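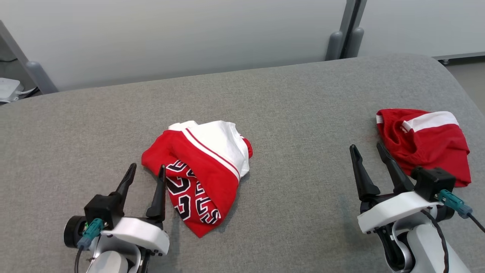
Red and white basketball jersey, heaped up, numerals partly folded under.

Sarkstead Jerseys: a collection about crumpled team clothes

Welcome, and thanks for looking in! Sarkstead Jerseys is a set of 3479 pictures of sports clothing in the state most of us know it best: in a heap. We love this stuff. A jersey has big numerals, contrast panels, stripes and trim, and every one of those does something wonderful (and awkward) when the fabric bunches up.

What's in it

Jerseys, shorts and a few warm-up tops, in 18 team color sets. Garments lie on a gray upholstered surface, mostly in twos. Red and white is the biggest group by far, so please keep that in mind when you split.

Folders

heaps/ - garments as dropped
halfway/ - one or more folds made
stacks/ - folded and piled
notes/ - one text file per color set

Labels

Each picture has a garment type, main color, second color and a fold state from 0 to 4. Numerals get their own field. If the digits are bent or tucked under, we write down what can be read and add a question mark, so "23?" is a perfectly good value. When a lump of fabric could be shorts or a jersey, use "unsure". Please don't guess! Those are some of the most interesting entries in the whole set.

Known problems

White tags and white trim were mixed up in the first release. Zorica Dumitrescu went back through all of heaps/ and fixed them, but stacks/ still has a few. Stripe direction is only labeled for 3 color sets so far.

Changes

24 November 2022: tag and trim fixes, new "unsure" value
October: first release, heaps/ and halfway/ only

Who made it

Kastriot Radonjić lent us the clothes and knows more about mesh fabric than anyone we've met. Marin Nikolovski wrote the label guide, and Holger Eide looks after the files. Corrections are very welcome, so send the picture number and the field you'd change to Holger. Next up is socks, and we can't wait to get started on them!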